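Subject: Re: [pavement-bots] Skatia on trial - worth the monthly fee?

On 3 October a list member wrote:

> We have been offered the Skatia delivery robot by Restholm on a
> 6 month lease. Has anyone run one on brick paths? Our routes are
> nearly all block paving and the sales sheet only talks about
> tarmac. Also, is the mapping service extra?

We have had 2 of them on trial in Prerkbridge since the summer, so I can answer some of this.

Mapping is extra. The lease covers the robot, the charger and phone support. If you want Restholm to map your routes they charge 2000 for the first set, and changes after that go by the hour. We did our own with the Đồng route editor, which comes with the lease. It is slow to learn but it does the job.

As for brick, most of our longest route looks like the stretch below, with an edging strip and grass on one side and the kerb and road on the other.
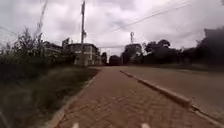
View ahead over the front of the robot, brick path beside the road.

On paving like this we run at the middle speed setting. The top setting is allowed, but the load shakes about more than I would like and we had complaints over spilt soup. Sunken blocks have given us more trouble than the pattern itself, so walk your routes first and note the bad spots.

Keep the kerb margin at the factory value to begin with. We made it smaller in the first week and put it back, as the robot kept stopping to check its position.

Battery life on brick is shorter than the sales sheet says. We plan for 11 deliveries per charge and have had more than that only on short runs.

Phone support is good before 5 pm and poor after it. Ask for the evening cover in writing before you sign.

I can send our settings file if you want it - reply off list.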